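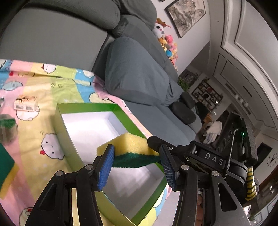 Two-layer sponge, yellow foam side up, green scouring side underneath.

Gretus cast-iron griddle pan: review after a summer of use

I bought the Gretus griddle to replace a non-stick one that had started to flake. It is a square pan with raised ridges, a short main handle and a small lug on the opposite side. It comes ready seasoned, and the box has a folded sheet with care instructions in six languages. I have used it on a gas hob most evenings since the start of the season, and in a friend's kitchen on induction for a weekend.

Weight and handling

It is heavy. Full, it needs two hands, and the lug is only wide enough for two fingers in an oven glove. The main handle gets too hot to touch after a few minutes on gas. Gretus sells a silicone sleeve separately, which I think should be in the box at this price. I use a folded tea towel.

The base is flat and the pan doesn't rock. On the induction hob it worked without trouble, although the middle came up to temperature a good deal faster than the corners. Starting low and leaving it for a while evened that out.

Cooking

Courgettes, aubergine and halved peaches all came off with clean dark lines. Chicken thighs were good, skin side down and left alone. Steak was very good. Fish was mixed: mackerel was fine, but a piece of hake stuck and came away in flakes, and I went back to a flat pan for white fish after that.

The ridges are deeper than on the Vemix pan I had before, so fat drains away from the food properly. The pouring lips at the sides are shallow and drip down the outside if you tip slowly. Tip quickly and they are all right.

It smokes. Oil the food and leave the pan dry, open a window, and expect the alarm to go off anyway if it is near the kitchen. In August I took it outside on a camping stove several times and was happier for it.

Cleaning

Most of my complaints are here. Flat cast iron wipes out in seconds, but the grooves on this one are narrow, and burnt marinade sits at the bottom of them. The instruction sheet says hot water and a brush, no soap, no soaking. I have used a little washing-up liquid from the start and the seasoning has held up.

An ordinary sponge scourer deals with the tops of the ridges and the sides. It doesn't get right down into the grooves. For those I use a stiff brush while the pan is still warm, then dry it on a low flame and rub in a few drops of oil. The whole job takes longer than I would like on a weeknight. Anything with honey or sugar in it is best kept for another pan.

I had one patch of rust, after leaving it on the draining board overnight. Coarse salt and oil took it off and I re-seasoned it in the oven the next day.

Compared with the Flirkico

The Flirkico griddle is lighter, enamelled, and can go in the dishwasher. I borrowed one for a fortnight. It is easier to live with but the lines it leaves are paler, and food steamed a bit when the pan was crowded. If you grill once a month I would get that one.

Good: strong even browning once hot, deep ridges, flat base.
Less good: weight, narrow grooves, handle sleeve costs extra.
Score: 4 out of 5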